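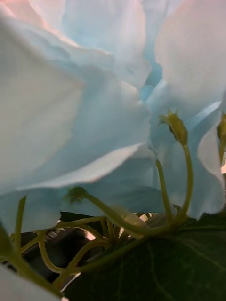 Coston Garden Talk > Flowers, Indoors and Out > Pale blue going white, and do I leave the bud alone?

porchlight_pansy
October 22, 2020
Posts: 17

Hello all, I've been reading along here since January and I think this is only my third or fourth time starting a thread, so please be patient with me, I do tend to go on. I have a pot of pale blue flowers on the table by my east window and I am completely smitten with it. I got it at Brotach, the garden center out past the feed store, where it was sitting all by itself on a rack of mixed leftovers with no tag in the pot. I paid $26, which my sister thinks is silly for a plant without a name, but she hadn't seen it yet when she said so.

The petals are big and soft and they lie over one another in a heap, kind of like a bed somebody got out of in a hurry. They're a very pale blue that fades into white, and where the light comes through them there's a faint peachy pink that I didn't notice at all in the store. I keep going over with my coffee to look at it. The bud is still shut tight, olive green with little points at the tip, on a skinny stalk that bends over.

So, two questions. First, I feel like the blue was a bit stronger when I brought it home. Is it fading, and is that something I'm doing? Second, my neighbor says to pinch off the bud so the open flowers last longer. I can't bring myself to do it but I will if it's truly the right thing. And if anyone has a guess as to what it is, I'd love to hear that too.

mudroom_boots
Senior Member
Posts: 1008

Welcome out of the shadows, Pansy! Leave the bud. I'll say it again for your neighbor: leave the bud. An open flower has about as many days in it as it's going to have, and taking the next one away won't buy you enough extra time to be worth it. You'd be trading a whole new flower for maybe one more afternoon.

As for the color, I'd guess age before anything else. Lots of pale blues wash out as they get older, and I've always found the last few days to be the prettiest, when they've gone nearly white and you only see the blue down in the folds. My grandmother used to cut hers right at that point and float them in a soup bowl.

No idea on the name. How are the leaves shaped?

kettleandtrowel
Posts: 402

I'm going to disagree with Boots a little, and I say this with affection, as we've been disagreeing on this board for a long time now. On a plant that's just been moved from a greenhouse to a living room, I do take off buds sometimes. The poor thing is trying to get used to dry air and less light and a different person watering it, and it's being asked to open flowers on top of that. If it looks stressed (droopy, yellow leaves at the bottom, buds going brown and papery) I'll take the small ones and leave the big flowers, and it seems to settle in quicker.

If it's perky, though, I'd leave it. So really it depends on how the rest of the plant is doing, Pansy. Is it perky?

On the fading, how close is it to the glass? I had a blue one in a south window that went the color of skim milk in no time. I moved it to the sideboard and the flowers that opened after that were a good deal bluer.

porchlight_pansy

Perky, I'd say! The leaves are dark green and it has stood up straight ever since I gave it a drink the first evening. It's close to the glass, maybe the length of my hand away, but it only gets sun in the morning. I have to admit I moved it there for selfish reasons, so I could get that peachy light through the petals at breakfast.

I'm not good at describing leaves, Boots. Dark, fairly big, down low under the flowers. I'll try to do better once I've had a proper look with my reading glasses on.

gravelpath
Posts: 233

Morning sun is fine. I wouldn't move it at all. People fuss with houseplants until they fall over.

What are you feeding it? If somebody at the store gave you a bloom booster, put it in the cupboard. A plant that's already in flower doesn't need a push. I also wouldn't repot until it's finished, no matter what the roots look like.

porchlight_pansy

Oh dear. I did feed it. I had a bottle of Kadel left over from the summer and I gave it half a capful in the watering can. And I was planning on repotting this weekend, I already bought a bag of Tipoki mix and cleaned out my good yellow pot. Have I hurt it?

mudroom_boots

Half a capful won't hurt a thing. Just use plain water for a while. Tipoki is what I use for nearly everything and a closed bag will keep perfectly well in the garage, so save it. You can set the plant, store pot and all, down inside the yellow pot in the meantime and get the look without bothering the roots. Only lift it out to water so it isn't sitting in a puddle.

kettleandtrowel

I second the puddle warning, I've drowned more plants in pretty pots than I care to admit to. I'd put a handful of pebbles in the bottom too.

Gravelpath, I don't think moving a plant two feet back from a window counts as fussing. If she wants to keep the blue she might try it. She can always carry it over to the window for breakfast and carry it back again!

gravelpath

Carrying it back and forth every morning is pretty much the definition of fussing.

lakeside_lupe
Posts: 58

Jumping in because I adore this color and have been trying for years to get a whole bed of it going along my fence. Mine always come up either too purple or plain white, and I end up giving the purple ones to the church sale and pretending the white ones were the plan.

Pansy, I want to ask about the pink. You said you only see it when light comes through? I have a white one that does the same thing, and I went around telling everybody I had a pink flower until a friend came over on a gray afternoon and looked at me very kindly. So I'd be careful about using that to figure out the name. Try looking at it in the evening under a lamp, and then on a cloudy day, and see whether the blush stays put. With mine it was just the sunrise on the wall across the street.

I vote for leaving the bud, by the way. Half the fun is waiting to see if the next one matches.

porchlight_pansy

Lupe, you may be right, because the pink is strongest on one side and I can't say I've ever noticed it at suppertime. I'll check tonight and try not to be disappointed.

I've decided to keep the bud and skip the food. The repotting can wait, and I put the Tipoki on the shelf next to the snow melt. I did move it back from the glass a little, maybe one foot, which I hope counts as a compromise between the two camps. It's standing inside the yellow pot on some pebbles from the driveway (rinsed!) and it looks so nice there that my sister asked whether Brotach had any more.

mudroom_boots

Well, do they? Asking for my own kitchen table.

kettleandtrowel

If you go, Boots, look on the lower shelf at the back where they put the ones that have lost their tags. I got a perfectly good fern there last winter. And take a box along for the ride home, the wind in that parking lot is hard on anything with big soft petals.

Pansy, let us know when the bud opens, and what color it comes in. I'm holding out for bluer.

gravelpath

Same color as the others, I'd bet. But yes, post when it does.

porchlight_pansy

I will! Under the lamp it looks plain pale blue to me, no peach at all, so that one goes to Lupe. I still like it best at breakfast. I'll get the reading glasses out tomorrow and have a go at those leaves.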